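Goler – wrist-view grasp selection for crowded tabletops

Goler is a software package for research arms with a two-finger gripper. It chooses how to close the fingers around one small object when other objects stand near it. The method comes from the work of Zulmira Bragança and Cletus Ridgeway, and chess is our main test task. The package reads only the wrist camera in the last part of the approach.

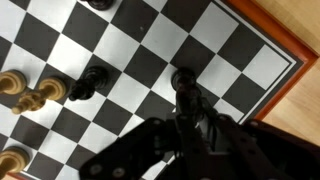

Does Goler need a 3D model of each piece?
The method learns from 80 demonstrated grasps per set of objects, and no model files are loaded. A new chess set of similar size can be used with the same weights.

How it was tested

We compared Goler with our older planner, Okine, on 60 positions. Goler completed 87 percent of the moves without touching a neighbor piece. Most of the failures were with the knight, where the fingers closed on the sloped side of the head. 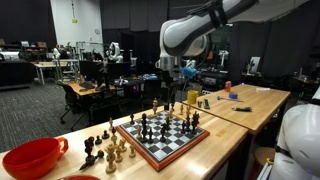
The package separates the choice of the piece from the choice of the grasp, so you may use your own chess engine or a simple list of moves. A move which captures is handled as 2 grasps, and the place for captured pieces is set in the configuration file. We keep it on the bare table to the left of the board, where dark and light pieces stand mixed, and one dark piece lies on its side. Lying pieces are not supported in this version – please stand them up before you start a new game.

License and contact

Free for academic use. Release notes dated November 23, 2019 are included in the download. For commercial use, please write to Cletus Ridgeway.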